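Print this entry | E-mail this entry

November - the open day at Skosance

Up before six to get the early bus. I had packed sandwiches the night before and forgot them in the fridge, so breakfast was a cheese roll from the kiosk at the bus station and lunch was whatever the open day had to offer. Rain as far as the bridge, then dry.

I had been meaning to go to one of these since the spring. Vrabec have the long building behind the old dairy, and once a year they open the workshop to anyone who puts their name down. There were 24 of us on the list. They split us into two groups at the door and gave us paper badges. I was in the second group, so we had coffee first and the talk afterwards, which suited me.

The talk was given by one of the engineers, standing up, no slides. She said they stopped trying to build a machine that could do everything some years ago and now work on picking things up and putting them down again in the right place. Household things mostly. She said a bolt is easy because every bolt in the box is the same, and a bathroom shelf is hard. Someone asked how long before one could clear up a kitchen and she said she would not give a date. I liked her for that.

Then into the workshop. It was warmer than I expected and smelt of floor polish. Two arms were running behind a low barrier, both on the same job, moving small boxes from one side to the other. The left one was faster but stopped twice and had to be reset. A boy near me asked if it was tired. The man at the keyboard said no, it had lost track of where the box was, and he showed us on a screen the place where it thought the box had gone. It was a hand's width out.

The part I had come for was further back, the hand-held grippers. You hold the thing by a grip and squeeze, and the fingers close on whatever is in front of them. A small camera looks out over the fingers, and what it records is used later to teach the arm. They call the project Clonda. They want 900 recordings of each task before they even try it on the arm, and every one has to be done by a person. I asked whether people got bored and was told that they change over every half hour.

We were each allowed 4 goes. It is heavier than it looks and all the weight is at the front, so my wrist was aching by the end. My first go was poor. I came in too low and knocked the fingers on the table, which made a loud noise, and I said sorry to the table. The second was better. For the third they told me to slow down, open the fingers well before I got near, and to keep the camera pointing at the thing I was after. I had been watching my own hand and not the object. The fourth I was happy with.

The woman after me had it right first time. She told us she used to ice cakes for a living.

Lunch was soup, with bread from the Markham bakery, the seeded one. I sat with a retired couple who go to every open day within reach, sewage works included. They said the sewage works had better cake. He wanted to know what happens to a recording when somebody drops the object, and went back in afterwards to ask. The answer was that they keep some of them.

In the afternoon there was a shorter session on the fingers themselves. They get through a fair number of pads, and the wear depends on who has been using them - some people squeeze much harder than they need to. I had not thought about that. They passed round an old pad for us to feel and it went smooth at one corner where the surface had gone.

I missed the bus I wanted and had to wait for the later one, so I wrote most of this in the shelter. Home just after seven. Ate the sandwiches for supper. Wrist still sore. I have put my name down for next year and must remember to take a proper coat, as the yard was bitter.

To do: post the badge back (they reuse the holders), ring about the boiler.

Contact | Copyright, all entries the author's own | Back to top

Recent entries
The boiler again
Walking the Markham towpath
Two days without a phone
October odds and ends
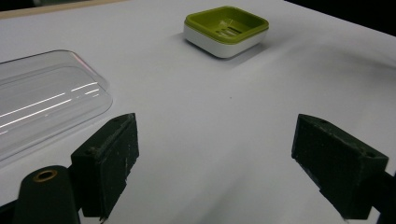 Gripper open, with the soap dish ahead and the clear tray to the left.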